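Temps de lecture : 4 min

Comment une graine de haricot devient une plante

Une graine de haricot contient trois parties : une enveloppe appelée tégument, deux cotylédons remplis de réserves et un embryon. L'embryon est la future plante. Il possède déjà une petite racine, la radicule, et deux feuilles minuscules repliées l'une contre l'autre.

Tant que la graine reste sèche, l'embryon vit au ralenti. On dit qu'il est en dormance ou en repos. Pour démarrer, il lui faut de l'eau, de l'air et une température suffisante. La lumière n'est pas nécessaire au haricot à ce stade.

La première étape s'appelle l'imbibition. L'eau entre dans la graine, qui gonfle jusqu'à fendre le tégument. La radicule sort ensuite et s'enfonce vers le bas, même si la graine est posée à l'envers.
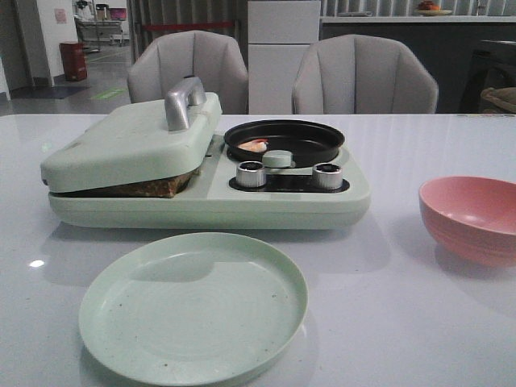 Jade Perron demande si l'on peut faire germer les haricots d'une boîte de conserve. Non : ils ont été cuits et l'embryon est mort. Il faut prendre des haricots secs, vendus crus, ou des graines en sachet.

La tige pousse en formant une boucle, la crosse. Elle soulève la terre et protège les jeunes feuilles. Une fois dehors, elle se redresse, les cotylédons s'écartent et la plante verdit. Elle fabrique alors sa nourriture grâce à la lumière – c'est la photosynthèse. Les cotylédons, vidés, se rident puis tombent. 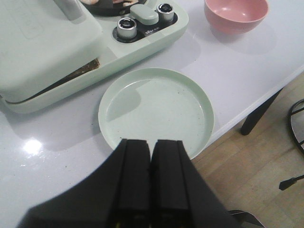 Assiette vert pâle à rebord.

Pour observer la germination, place du coton humide dans un bocal en verre et glisse trois graines contre la paroi. Le coton doit rester humide, sans eau au fond : une graine noyée manque d'air et pourrit. Note chaque jour la longueur de la racine en millimètres.

Au jardin, on sème en mai, quand la terre est réchauffée, à trois centimètres de profondeur. Au jardin scolaire de Katona, les élèves ont semé 1 000 graines de haricot nain. Ils ont compté 679 levées. Les autres graines étaient trop vieilles, trop enfoncées ou mangées par des larves. 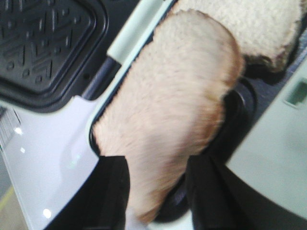
Fausse fourrure ou toison de couleur crème, vue de près.

Le taux de levée se calcule en divisant le nombre de plantules par le nombre de graines semées. À Katona, il est de 67,9 %.

Mots à retenir
Tégument : enveloppe de la graine.
Radicule : première racine.
Plantule : très jeune plante, encore nourrie en partie par ses réserves.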